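Thread on the Avesen paper subscription box, seeing as three of you have asked whether I'm renewing. Short version: I doubt it.

1/ I signed up in September. The pitch was a "complete" box of patterned paper, cardstock, stickers and die cuts, enough for 12 layouts. I have yet to get past seven without raiding my own stash.

2/ They make a lot of noise about piece count. The last box was 116 pieces. Sounds generous until you lay it all out and find that 32 of them are enamel dots in the same grey. I count a sheet of dots as one thing. They count every dot.

3/ The paper itself is fine. Decent weight, doesn't crack on the fold, colour goes right to the edge. No complaints there. My complaint is that it's the Thorlacius collection from last year with a new name on the strip. Same ferns, same wonky gingham.

4/ I asked about that and was told it had been "reimagined". The fern is facing left now, I'll give them that.

5/ Then the pre-cutting. You pay extra for it and the mats are still a hair wider than the photo window. I trimmed every single one. If I have to get my trimmer out anyway, I'd like my money back for the cutting.

6/ Somebody will say the sketches are worth it. Are they? Most want three photos in portrait and I take nearly everything in landscape. Turning the sketch sideways puts the title down the gutter.

7/ Compare the Pletness box. Smaller, plainer, no sketches, and the postage to Gisstead is a joke. But I used all of it. Every scrap. Even the ugly mustard one, which ended up behind a photo of the dog and looked all right.

8/ I'm also not sold on the "members' value" figure printed on the card. My running total for Avesen so far is $644 in value, apparently. I went looking for the same items sold singly and most of them aren't, so who decided what they're worth?

9/ The reveal videos don't help. Everyone gasps at the washi. I'd rather see one person finish a two-page spread using only what's in the box, start to finish, no cuts to a shelf full of extras.

10/ To be fair - the alphabet stickers are excellent. Small, sharp, and there are enough vowels for once. If they sold those on their own I'd buy four packs and leave the rest.

11/ So the plan is to skip the next one, use up what's on my desk and see if I miss it. If a renewal discount turns up in my inbox the day after I cancel, I'll tell you, and I'll feel exactly as cynical as I do now. 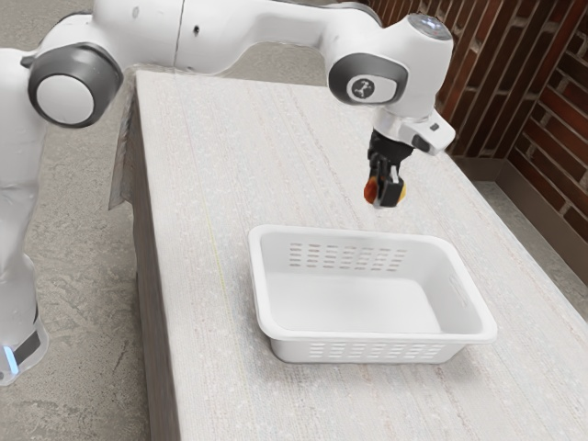
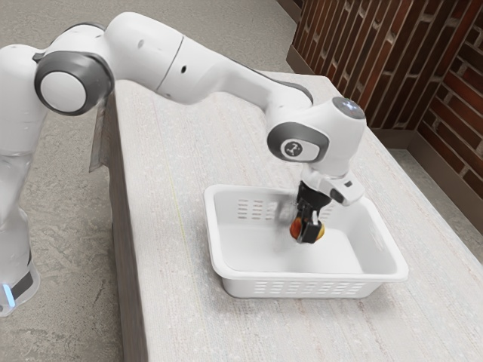
White arm, black gripper, white basket, both pics

12/ Replies are open if you've had a better run with them. Please say which box you got, the spring one seems to have its fans.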